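Teleoperating a pick: how I record my demos

Okay, so you've got the headset paired and the arm follows your hand. Now slow down! My first 9 demos at Fosmont were useless, all of them way too fast.

Start with one object on a bare desk. I use a bottle of tea with the cap on tight. Raise the gripper well above it, hold for 2 seconds, then hit record. 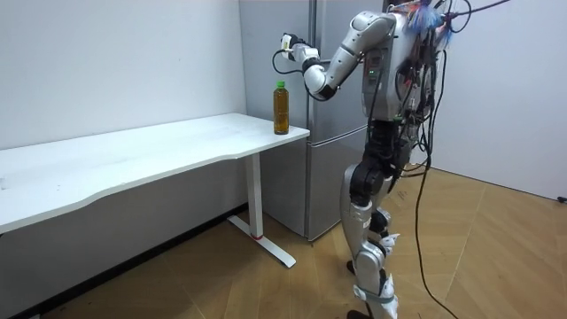 Come down from the same side every time – the policy copies your wobbles too. Close the gripper, lift a little, pause, set it back. If you fumble, finish the move anyway and tag it "retry" (Donal Ó Gríofa taught me that one, and it saved me a lot of deleting).

Move the bottle a hand's width between takes. I train once I have more than 7 clean ones, then go back and record whatever spots it misses.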